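Security Deposits and the Move-Out Inspection: A Reminder for Owners

Starkport Property Services manages 1,491 rental units on behalf of private owners, and disagreements over security deposits remain the most common matter referred to our resolution desk. Most of them concern the condition of the unit on the day the tenant moved in, which is often poorly recorded.

Beginning in January, all owners enrolled in the Adance plan are asked to use the revised condition report. The report must be completed room by room, signed by both parties, and returned to our office within 10 days of the start of the lease. Reports received after that date will be kept on file but may carry less weight in a dispute.
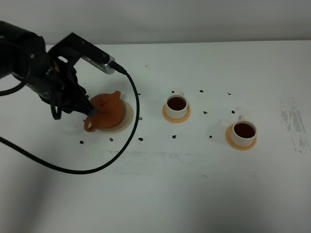 Furnished units require an additional inventory. General entries such as "kitchen items" or "assorted dishes" are no longer accepted. Each article should be listed with its color, material, and any parts that could be lost or chipped. A reddish-orange clay teapot, for instance, should be entered as unglazed, with its looped handle, the knob on its lid, and its saucer noted. Owners who prefer not to list small articles in this way may remove them before the tenancy begins.

Normal wear may not be charged against a deposit. Faded paint, light marks on floors, and loose door hardware generally fall into this category. Burns, broken fixtures, and missing inventory may be charged at the cost of repair or at the current value of the article, taking its age into account. Owners should keep receipts for all such work.

Modupe Akande, Director of Owner Relations, reminds owners that local deadlines for returning deposits differ and that a late return can result in a penalty even where the deductions are justified. The office requires 3 business days to review an itemized statement before it is mailed.

The revised report and inventory form are available through the Rezaei owner portal. Questions about units in the Pranden district should be directed to Efe Ojo, who will handle all inspection requests for that area.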